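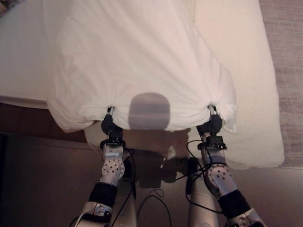

I've become a linen person. I didn't plan it and my bank account would like a word, but after a whole winter of reading about fabric, pestering people in shops and sleeping under borrowed bedding, I am completely taken with how much there is to know about the stuff we lie under for a third of our lives.

It started with a hand-me-down. My neighbour Giuliana Villca was clearing out her hall cupboard before moving to Ruddock and gave me a pair of old flax sheets her aunt had brought over by ship (the tag just says Kumport, and neither of us has found out whether that was the maker or the store). They were stiff as a tea towel the first night. By the third wash they had gone soft and heavy and a bit slippery, and I was hooked!

So, a few things I've learned, in the order I learned them.

Thread count

I used to look for the biggest number on the packet. Then Heather MacRitchie, who taught the weaving class I took over winter, handed me two swatches with my eyes shut and asked which was nicer. I picked the plain one straight away. A high count can be made up by twisting several thin threads together and counting each of them, and the cloth ends up dense and a little clammy. What you want is long fibres and a weave that suits how you sleep. Percale is the crisp one, sateen is the smooth one, and I'm percale all the way from November to March.

Flannelette, which I had been rude about for years, is cotton that has been brushed so the surface goes fuzzy and holds air. Brushed on both sides is the one to get. Mine is from Vosberg, cost me 52 dollars on clearance, and it's the colour of weak cocoa. I love it.

Washing

Cool water, half the detergent you think you need, and no fabric softener, ever. Heather was very firm on the softener. It coats the fibres, and towels especially stop drinking up water. I tried skipping it for the whole of July and my towels came good after about 37 days, which I know because I wrote it on the laundry calendar like a lunatic.

Line drying is still the best thing going. Peg sheets by the hem, a good hand's width folded over the line, and they come in nearly flat. I haven't ironed a pillowcase since autumn.
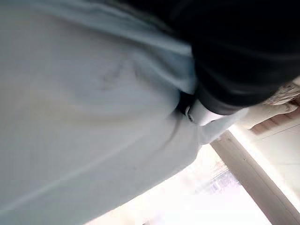 Mending

The surprise of the year! I took a worn sheet to Gladys Arango at the Zidgate markets, fully expecting her to say rags, and she showed me sides-to-middle instead. You cut the sheet down the centre where it's gone thin, swap the halves so the good outside edges meet, and join them with a flat seam. Then hem the new outsides. It took me an entire rainy afternoon and two podcasts, and the seam wanders a bit near the foot end, but I can't feel it at all.

Next up is dyeing. I've got onion skins saved in a paper bag and an old cotton pillowcase waiting in the laundry. If you've done it and have a favourite recipe, please leave it in the comments, especially if you know how to get a proper rusty orange.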